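Home | Storage | Setting Up | Care | Spares | Contact

Section 3: Filling Your Drundis Jewellery Box

Read this section before you tip everything out. Most people tip everything out first and read it afterwards, usually with an earring stuck to one elbow.

3.1 Before you start

The Drundis is a long, open box with a divider. It has no drawers, no lock and no little ballerina. If you wanted the ballerina, you have bought the wrong box, and the Erkau range is at the back of the catalogue.

1. Choose a flat surface with a cloth on it. A made bed does very well. An unmade bed will eat a stud earring and give it back in March.

2. Bring a lamp. Fine chains all look like the same chain in poor light.

3. Fetch the jewellery. Include the pieces in the bathroom, the coat pocket and the saucer by the kettle.

Note: The Drundis holds up to 200 small pieces if you are patient, and far fewer if you own anything by Garcia, whose bangles seem to have been designed for gateposts.

3.2 Sorting

4. Lay the long necklaces out first, clear of each other. Two bead strings left touching will be one bead string by the time you have made tea.

5. Undo any knots now. Use a blunt needle and work from the middle of the knot outwards. Swearing is optional and makes no difference to the knot.

6. Put watches, rings and bangles to one side. These are the hard pieces and they go in one half of the box. Beads, cords and pendants are the soft pieces and have the other half.

Caution: Do not put pearls in with watches. A buckle will mark a pearl, and you will be the one explaining it to your mother.

3.3 Filling the box

7. Begin with the hard side. Lay each watch on its side with the strap closed, or it will spring open and take up the room of three.

8. Stand bangles and larger rings on edge along the divider.

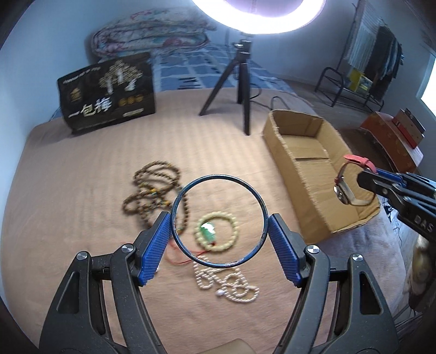 9. Move on to the soft side. Coil each necklace loosely, about the width of a saucer, and lower it in with the clasp on top. Pendants go in the centre of their own coil. Any trailing cord should be tucked under, where it can do no harm.

10. Lift the box with both hands, one under each end. It is cardboard. It has never claimed to be anything else.

Note: If one half is full and the other nearly empty, you may move the divider by 2 slots. Beyond that the middle sags.

3.4 Leftovers

Single earrings, broken clasps and the brooch you dislike do not belong in the Drundis. Stonisik sells a small tin for these, part 586, and so does anyone who sells mints.

For putting the box away, see Section 4.

Stonisik Home Storage | Contact us | Copyright Stonisik, all rights reserved | Back to top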